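Handheld Gripper Demonstrations: Notes for Session 4
Robotics Project Course, Dresgate Technical College
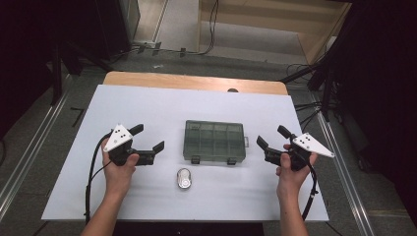
In the first three sessions we worked with the simulator, and the data was always clean. From this session your data comes from your own hands, and the quality depends on how you move. Each team will record demonstrations of one short task and later train a small policy on them. The task should use few objects and have a clear beginning and end. A compartment box with a lid and one small object, such as the gray organizer and the silver oval piece on the white tabletop, is enough for a first task. Start every demonstration with both grippers open and one on each side of the box, so that the first moment is similar in all recordings. The cables should run down off the front edge of the table, and they must not cross the space between the grippers.

1. What you will record

Each team records 80 demonstrations for training and 18 for testing. The test demonstrations go to a separate folder and you do not look at them when you choose your settings. Last year two teams mixed the folders, and their results could not be used in the final report. Please write the folder name on your team sheet before you begin.

One demonstration should take no more than 8 seconds. If you need more time, the task is too long for this project and you should divide it into two parts.

2. Markers

The plate with black dots on top of each gripper is used to find the position and the angle of the gripper. The software must see the dots during the whole movement. Common mistakes are these:

- The wrist turns so much that the plate faces away from the camera.
- One forearm passes above the other gripper.
- A sleeve falls over the plate. Roll up your sleeves before you start.

When the plate is lost for a short time, the software fills the gap with a straight line between the two known positions. For a slow movement this is acceptable. For a fast turn of the wrist it gives a wrong path, and the policy will learn the wrong path too.

3. How to move

Move at a calm and even speed. Do not stop in the air to think. If you are not sure what the next step is, practice it without recording until both hands know it. Close the fingers fully on the object before you lift, and open them fully when you release. A half-open gripper is difficult for the model to understand, and in the Jerneck exercise it was the main source of error.

Change the start position of the small object a little between demonstrations. The box can stay in the same place for the first half of the set.

4. Checking the data

After every tenth demonstration, play back the last one in the Chin viewer. Look at the two curves for finger opening. They should be flat, then fall, then be flat again. If a curve shakes from the beginning, repeat the calibration from Session 3.

5. To hand in

One folder per team, the team sheet, and one page of text about the demonstrations you rejected and why. The deadline is the end of November. Teams that use the Sandavcombe lab must also sign the equipment list before they leave the room.

Reading for next time: course reader, chapter 5, without the last section.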